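Speaker notes: How we got 300 people to swap seeds at the Prunusberg library

Hi everybody, thanks for coming in out of the rain (if it's raining, skip if not). Quick show of hands, who has a drawer at home with half-used seed packets in it? OK, so most of you. Great, you're my people!

Start with the old cookie tin. I kept mine on top of the fridge for years, which is a terrible place for seeds, way too warm, and I'd buy new tomato packets every March anyway. That tin is how the Prunusberg seed shelf began. I carried it in, asked the front desk if I could leave it out for a month, and they said sure.

Slide 2. Say the numbers slowly. By the end of our first season we had 327 packets on the shelf and 300 people signed up to borrow. Pause here, let them look at the chart.

Now the Choo bean. I could go on about this one all night, so watch the clock! It's a speckled pole bean that somebody's grandmother grew out past Ustuvent, and it came to us in an envelope with just the one word on it. We grew it, we ate it, we saved it. It climbs like crazy and it doesn't mind a cool spring.
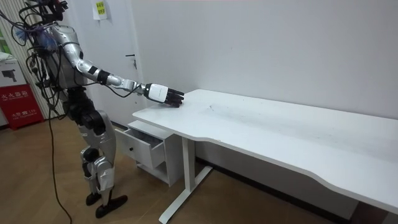
Do people have to bring seeds back?

We ask them to, and plenty forget, and the shelf still fills up every fall. Nobody gets a fine over a lettuce.

If they push on that, mention squash. Squash crosses with everything in the neighborhood, so I tell first-timers to stick with beans, peas, lettuce and tomatoes, and to bring me their squash as pie.

Storage bit, keep it short. Paper envelopes, dry seed, lid on tight, somewhere cool. Write the year on it! I've got a jar at home labeled "the good peppers" and I have no clue which ones those were.

Then labels. We tried fancy printed ones and went back to pencil, it doesn't fade. Pass the Cistness catalog around at this point, the one with the germination table in the back, and ask for it back before the break.

Last slide is the sign-up sheet. Envelopes are on the table by the door, take two, and please leave me the pencils.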